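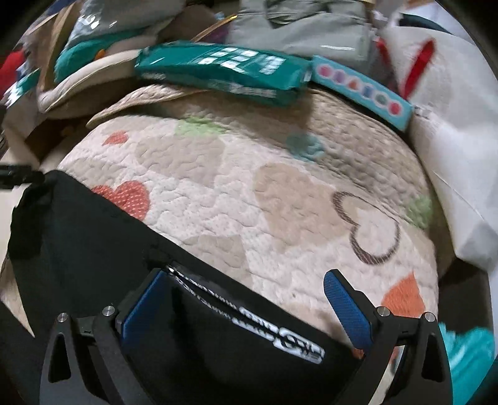
About Plondico

Plondico is an independent insurance agency. We sell renters, homeowners, condo and small landlord policies, and we help people with the paperwork when they need to make a claim. We do not sell life or health insurance. If you ask us for either, we will give you the name of an office that does.

The agency was started by Takeshi Fukuda and Branislav Hájek, who met while working in the claims department of a larger company. Takeshi handled water damage. Branislav handled theft and fire. Both of them spent a lot of time on the phone with people who had paid for a policy for years and had never been told what was in it. They opened Plondico in July with two desks and one phone line, in the front half of a former shoe repair shop. The office is still at that address, though we now have the back half too.

What we do

An independent agency is not owned by an insurance company. We place policies with several carriers and compare their prices and terms for you. Most of our renters policies are written with Domavard. Older houses, especially those with knob and tube wiring or a wood stove, often go to Vrabec, which has its own inspectors and takes longer to give a quote. You pay the same premium through us as you would by going to the carrier. The carrier pays us a commission, and we will tell you what it is if you ask.

We have almost 2,000 households on our books. More than half of them rent. Many came to us after a landlord added an insurance requirement to the lease and they needed proof of coverage before they could pick up the keys. We can usually send that proof the same afternoon.

How a quote works

Call, stop by, or fill in the form on the Quotes page. We will ask for the address, the type of building, the year it was built if you know it, and what you think your belongings would cost to replace. Most people guess low on the last one. If you would like to work it out properly, we have a room by room worksheet at the front desk and on the Forms page. Bedding, clothes and kitchen things add up faster than electronics do, so please don't skip the closets.

We will also ask whether you have a dog, a trampoline, a pool or a home business. These questions come from the carriers. A yes does not mean you will be turned down, but it may change which carrier we send you to.

After that we send you a quote from each carrier that will take the property, with the deductible, the limits and the main exclusions listed on one sheet. Flood and earthquake are not part of a standard policy from anyone we work with and have to be bought separately. We put this in bold on the sheet and we mention it on the phone as well.

Claims

You can report a claim straight to your carrier at any hour using the number on your policy card. You can also call us during office hours and we will report it for you. Branislav still looks at every claim that comes through the office. If a carrier's offer seems low, he will go through it with you line by line and help you write back.

Take pictures before you throw anything out. Keep receipts for hotel stays and meals if you can't live at home. If the loss is small, ask us to compare it with your deductible before you file. A claim for 200 dollars over the deductible may not be worth having on your record.

Our online accounts

Customers can view their documents, pay a bill or print an ID card through Flokeo, the account system we moved to when the old one was retired. Your login is the email address we have on file. If you never gave us one, call the office and we will add it. Paper statements are still available at no charge.

The people here

Takeshi runs the sales side and writes most of the landlord policies. Branislav runs claims and service. He also speaks Slovak and Czech. The rest of the staff are licensed agents and can change your policy, so you do not need to wait for one of the owners. The oldest customer on our books is 92 and prefers to come in and pay at the counter, and anyone else who likes to do it that way is welcome to.

Visiting the office

Parking is behind the building, entered from the alley. The front door has one step and the back door has a ramp. Ring the bell at the back and someone will let you in. Meetings can also be held by phone or video.

Page last updated 23 May 2020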